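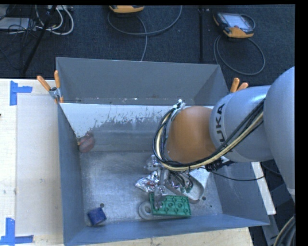
Bin picking cell at the Banby workshop: frequently asked questions

These are the questions we get by email and on open evenings. Kanini Masanja and Libor Jireš keep this page up to date. If your question isn't covered, leave a note on the board by the tool crib.

What is the project?

We are building a cell that takes mixed parts out of a metal bin, one at a time, and puts them down somewhere useful. The robot is a used KUKA arm that the workshop bought with member dues. The rest is built here by members, in the evenings, with whatever stock we have.

Can I build the same thing at home?

The bin and the table, yes. The arm is another matter. Ours needs a solid base and a clear floor on all sides, and most garages can't give it that. Subira Were has a version at home with a small desktop arm and a baking tin. The software is the same and the mistakes are cheaper.

Why a metal bin?

It takes a knock. The first one was a plastic storage tub and it lasted until the first bad grasp. The sheet-metal one has sloping walls, so parts slide back toward the floor instead of standing up against the side. The drawback is glare. Bare metal reflects the shop lights, and the vision software can read a bright patch as a part.

Could you paint the inside?

We tried a coat on a test panel and the fingers scraped through it. Hamisi Koech wants to try a matte rubber liner next. Until then we turn off the row of lights over the table.

How is the bin held down?

With spring clamps near the upper sides. They are quick to take off when the bin has to be moved. Bolts would be stiffer, but we are still changing the position every few weeks. Once it settles, it gets bolted.

What do you put in it?

Things with different shapes and surfaces. A green block with rows of round features on top, a gray ring, a pale metal pan, a small dark blue cube and some crumpled silver material are all in use at the moment. Members can donate parts. Nothing sharp, nothing with liquid in it, and nothing you want back.

Which parts are hardest?

Flat ones lying close to a wall. The gripper has long narrow fingers – good for reaching down, less good for getting under an edge. Shiny, crumpled things are next.

How well does it work?

In the last long run we logged 3,142 attempts. The log also holds 68 stops where a person had to reset something, and 33 of those were cable snags.

What are you doing about the cables?

The bundle follows the underside of the arm and loops up beside the orange joint, where a bracket holds it. That loop has to be long enough for the wrist to turn and short enough to stay out of the bin. We check it before every session.

What software does it run?

Our own planner, which we call Skekow. Marjatta Kokkonen wrote most of it. Members can get the source from the shared drive.

What has it cost so far?

Leaving out the arm, 300 dollars, mostly connectors and sheet metal.

Can I run it by myself?

No. Two trained people have to be present, one of them within reach of the stop button. Training is held in January and again after the summer break. It takes one evening – bring closed shoes.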